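Libor Zelenák started weaving tea towels in 2019, after his brother Radek bought a second-hand floor loom at a farm clearing sale and couldn't get it through his own front door. It went into Libor's garage instead. The two of them now sell towels, face cloths and a few small sewn goods under the name Hellano, mostly at markets.

I asked Libor how he learned.

"Badly, from library books," he said. "My first warp was 40 threads short because I'd lost my place and kept going. Radek wanted to throw it out. I wove it anyway and it's still hanging in the laundry."

He spent most of that first winter on plain weave. Waffle came later, when a customer asked for something that would dry a wet dog.
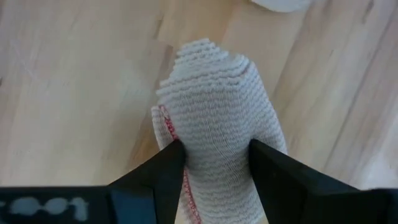 Waffle cloth takes more yarn than people expect, Libor said, and it changes a lot in its first wash. On the loom it looks almost flat. Once it's been through warm water it pulls in and the pockets get deeper. A tightly rolled off-white cloth shows the structure well, with the little ridges running in close rows across the roll and the layers making a scalloped edge at the top. Libor likes undyed cotton for waffle and says colour hides the weave. Radek, who does the selling, would like more colour.

"People walk up and ask if we've got it in green," Radek said. "Every market. I've stopped passing it on."

They argue about price as well. A towel takes Libor around two hours at the loom, without counting the time spent winding and threading. Radek thinks they should charge for all of it. Libor worries that nobody will use a dear towel.

"They put it in a drawer for visitors," he said. "I'd sooner it got used on the dishes."

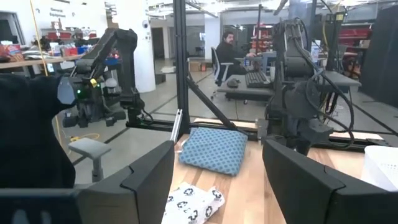 Radek took up sewing when the brothers needed something cheaper for the front of the stall. He works from remnants and doesn't weave at all. He told me he tried once and broke 26 threads in an afternoon.

"Libor was very polite about it," he said. "He went and made a cup of tea and was gone for a long time."

The plan for September is a second loom, a narrower one, for face cloths. It will have to go in Radek's spare room, and he has already measured the door.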